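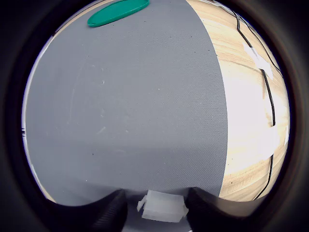
# About Naltside

Naltside is a contract dyehouse and finishing plant for narrow textiles: webbing, tape, edging, drawcord and flat elastic up to 118 mm wide. We do not weave. Customers send us greige goods on reels or in cartons, and we return them dyed, heat-set and inspected.

The plant is in Durkberg, in a former cold store next to the rail spur. The thick walls hold a steady indoor temperature through most of the year, a help in the conditioning room and a nuisance whenever we need to run a new pipe. We employ 51 people over two shifts. The first shift starts at 6:00 a.m. and the dye kitchen is staffed an hour before that.

## What we run

Polyester and nylon webbing go through the continuous range, where dye is padded on and fixed in a heated chamber. Cotton tape and short lots are dyed in batch machines. The smallest lot we accept is 2 kg, and it is priced as a sample even if you plan to sell it.

Finishes currently offered:

- water repellent, fluorine-free
- soft hand
- stiffening resin, in light and firm grades
- anti-fray edge treatment for cut lengths

Flame-retardant finishing is not offered. We ran it for several years and stopped when the extraction system on line 4 was retired.

## Color

Shades are matched under two light sources, daylight and store light, and read on a spectrophotometer. A lab dip normally takes five working days from receipt of your standard. Please send a physical standard in fabric or yarn. Printed color cards are accepted for a first look only, and screen values are not accepted at all.

Tayla Pirihi manages the laboratory and signs every shade approval. Approved recipes are kept on file for seven years, along with a cutting from the first production lot. Repeat orders are compared with that cutting and with the last lot shipped, as small drifts can add up when only the last lot is used.

## Water and effluent

Process water comes from the municipal supply and is softened on site. Rinse water from the continuous range is filtered and used again for the first wash. Spent dye baths are held in a balancing tank, adjusted for pH and temperature, then discharged to the public sewer under permit. Residual color is checked before each discharge - the log is open to customers during a site visit.

## Product groups

Our stock shade range is sold under the name Simiyu. It has 22 colors on polyester webbing, held in full reels, with no lab dip charge. Kedarholm is our undyed cotton range, scoured and heat-set only, used mostly by bookbinders and upholsterers.

## Visits and samples

Site visits are by appointment, between 9:00 a.m. and 3:00 p.m. Closed shoes are required past the front office. The plant shuts down for maintenance in July, and orders needed before the shutdown should reach us by the end of May. Sample reels can be requested through the sales office with your fiber content, width and end use.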